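Fill and Vibration Noise in Two-Part Plastic Shells

Student project report
Department of Mechanical and Materials Technology, Vesham
25 October 2018

Summary

Small hollow plastic shells are used as shakers, game pieces, and capsules for low-cost packaging. When they are filled with loose material and shaken, they produce a sound that depends on the fill, the fill level, and the condition of the joint between the two halves. This project measured how the sound level changes with fill level for dry rice, glass beads, and coarse salt. The level rose quickly at low fills, reached a maximum well before the shell was half full, and then fell. The joint had a larger effect than expected when it was left untaped.

1. Background

The assignment was to select an everyday object with a measurable acoustic output and to find the variable that controls it most strongly. Shakers were chosen because the parts are cheap, the test is quick to repeat, and the physics is simple enough to treat in an undergraduate report.

A shaker makes sound when loose grains strike the inside wall. Each strike transfers a small amount of energy to the shell, which vibrates and radiates part of that energy as sound. The remainder is lost as heat in the grains and in the wall. Two effects compete as grains are added. More grains give more impacts per shake, which raises the level. More grains also leave less free space, so each grain travels a shorter distance and strikes at a lower speed. A thick layer of grains also damps the wall it rests on.

From this we expected a curve with a single peak. The position of the peak could not be predicted from the course material, and the three fills were expected to differ.

2. Materials

The shells were plain two-part plastic eggs bought as a mixed bag from a craft supplier in Stikenville. They were sorted by mass and the outliers were set aside. Each shell used in the tests was wiped with a damp cloth and dried overnight.

The rice was ordinary long-grain white rice. The beads were solid glass with a nominal diameter of 4 mm. The salt was sold for grinding and was sieved once to remove dust. All three were stored in closed jars in the same room as the rig, so that moisture would not change between sessions.

Fill level is given as a percentage of the internal volume, measured by filling one shell with water and weighing it. Grains do not pack perfectly, so the figure refers to the bulk volume of the fill with its air gaps included.

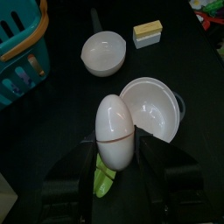 Why was fill level measured by volume and not by mass?
Glass beads are much denser than rice, so equal masses would leave very different amounts of free space in the shell. Volume keeps the free space comparable between fills, and free space is the quantity the model in Section 1 depends on.

3. Method

The rig was a crank slider driven by a small DC motor. The shell sat in a foam-lined cup on the slider, and the stroke was fixed for the whole project. Shaking rate was set with a bench power supply and checked against a strobe before each run. The foam kept rig noise out of the shell as far as possible, but it also held back part of the shell surface from radiating freely. The same cup was used throughout, so this error should be constant.

Sound level was recorded with a meter on a tripod, set to slow response and A weighting. A run lasted 10 seconds. The first part of each run was discarded to let the motor settle. Every combination of fill and fill level was run 5 times, with the shell removed and reseated each time. The background level was recorded at the start and end of every session, and a session was rejected if the two values disagreed.

Fill levels were stepped from nearly empty up to 70 percent. Higher levels were tried during setup, but the output could not be separated from the motor noise.

The first set of runs was made in February with the halves pushed together and no tape. The second set repeated the first with one turn of thin tape over the joint.

4. Results

All three fills gave the single-peaked curve described in Section 1. Rice peaked at the lowest fill level and had the lowest maximum. Glass beads were the loudest fill at every level tested and produced the sharpest peak. Salt gave a broad, flat curve that made its maximum hard to locate.

Repeat runs agreed closely for beads and salt. Rice was less consistent, mainly at low fill levels, where the grains tended to slide along the wall as a group.

Taping the joint lowered the level for every fill. The change was small for salt and largest for beads. By ear, the untaped shells had a light rattle on top of the main sound. We attribute this to the halves moving against each other at the end of each stroke. It was not visible in the meter readings as a separate effect, since the meter gives only a total level.

5. Discussion

The simple model explains the shape of the curves but not their relative heights. Bead mass is one reason for the higher level, since a heavier grain carries more energy at the same speed. Hardness is probably another. A hard grain has a shorter contact time and excites higher frequencies, where A weighting removes less of the signal. Separating these two causes would need a spectrum analyzer, which was booked out during the project.

The untaped results should be treated with care. The fit between halves varied from shell to shell, and a loose pair could mask the effect of a small change in fill. The fill curves in Appendix B therefore use taped data only.

6. Further work

The shaking rate was held constant and should be varied next. A second stroke length would also help, as it would test whether the peak moves with the distance the grains can travel. Shells with a glued joint would remove the tape, which adds its own damping and was not measured separately.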